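Munum's workshop in Rustcombe spends its mornings on work most people do without looking: picking up a small case, turning it, setting it beside another. Verena Auer has run the two-armed station since October.
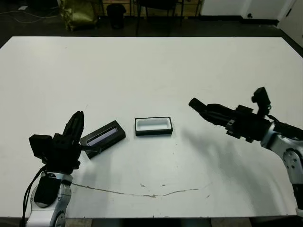 Two arms, two small objects, one white table at Munum.

Auer's test list has 13 chores on it. She would trust the machine alone with five. Flat parts are still hard — fingers slide under them or push them away.

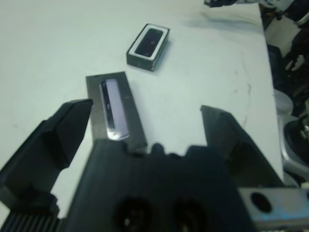
Folding and wiping are on the list too, and she expects those to take longer. A shop floor, she says, will get useful help before a kitchen does.

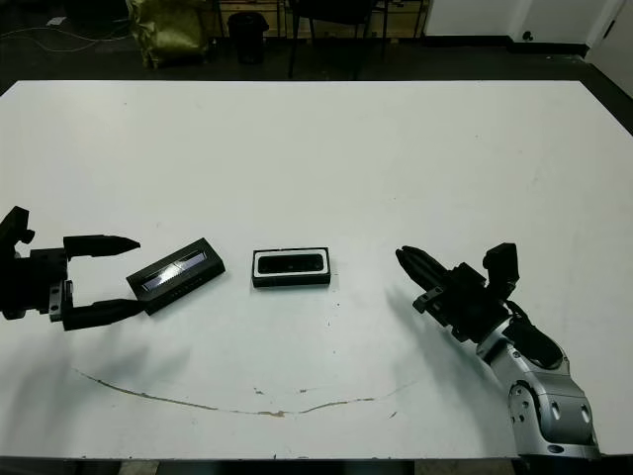
Domingo Herrera would settle for less. If it could sort one bin of parts overnight, he says, he'd buy it tomorrow.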